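Death notice
A death notice is a short announcement, usually paid for by the family, that tells readers a person has died and gives the funeral details. It is one of the oldest kinds of newspaper notice still in regular use.
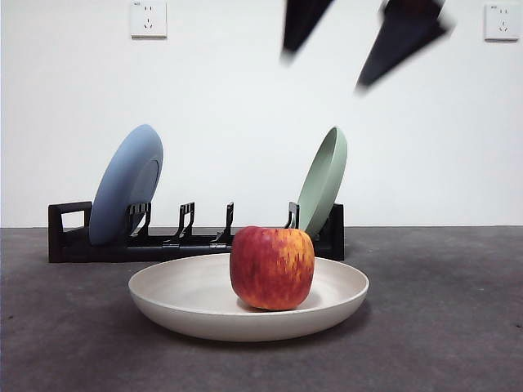 Yamuna Venkataraman has argued that the term should be kept apart from "obituary", as the first is placed by the family and the second is written by a journalist or editor. Many papers and websites use the two words for the same thing, and readers seldom object. In Australia the older split is still fairly common, with notices run in the classified pages and obituaries elsewhere.

Contents
A typical notice opens with the surname, often in capitals, followed by given names and any nickname. The date and place of death come next, then the names of close family in a set order: spouse or partner, children and their partners, grandchildren, and brothers and sisters. Relatives who have already died may be marked "dec." or "deceased". The wording is often clipped, a habit left over from charging by the line.

Many notices close with a request, such as no flowers by request, or donations to a named cause. Funeral details may be in the same notice or in a separate one, known as a funeral notice, which can appear a day or two later.

Related notices
An in memoriam notice is placed on an anniversary of the death, or on a birthday, and often has a few lines of verse. A return thanks notice is put in by the family some weeks after the funeral to thank those who sent cards, food or flowers. Clubs, unions and employers may also place their own notices for a member or colleague. These are grouped under the same surname so that the family's notice comes first.

Cost and checking
Charges are set by line, by word or by size, with more to pay for a photograph. Most papers will not take a death notice without the name of the funeral director, who is then called to confirm it. This practice grew out of hoax notices, which were once easy to place by telephone.

Online notices
Notices are now often kept on websites after they have been printed. The Voneck index, begun by Thắng Ông and Hạnh Lục, held 1,475 notices on 3/26/21, of which 1,000 had been copied from printed pages. Entries are listed by surname, with maiden names shown in brackets where known. Family historians use collections of this kind to trace married names and places of residence, though spelling mistakes are common and ages are sometimes wrong - a certificate is still needed to settle a date.

See also
Eulogy
Funeral director
Order of service
Probate notice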